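Ticket 892: Desk lamps flickering on the Neswood side
Opened by Nerys Rees, 8th May
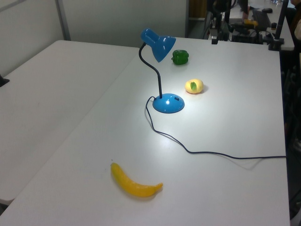
Hi Boris, me again, sorry! So the flicker I was whinging about in the kitchen is definitely a thing and it's driving me up the wall. It comes on mid-afternoon, goes for a minute or two, then stops the second I go and fetch somebody (of course). Azra gets it at her desk as well, but the people over near the windows reckon they've never seen it.

What I've tried so far:

Swapped the globe for a new one from the cupboard. Same.
Moved to the other power point. Same, maybe a bit worse?
Unplugged my heater, because Lumturie thought it might be hogging the circuit. Felt like a winner for a day and then no.

Update from Nerys: caught it again at 2:09 with the Likton dimmer panel in the hallway clicking away like mad. Could that be it? The sticker on the panel says zone 16, if that's any use to you.

Reply from Boris Perić: Could well be. That zone was put on an energy-saving schedule back in November and I don't think anyone told it your power points were on there too. I've taken it off the schedule for now. Can you keep an eye on it till Thursday?

Update from Nerys: will do! Two afternoons so far and not a flicker, my eyes are thrilled. Azra says hers is fine too. Leave the ticket open though please, I'd like to see it get through a proper cold day with all the heaters going.

Status: monitoring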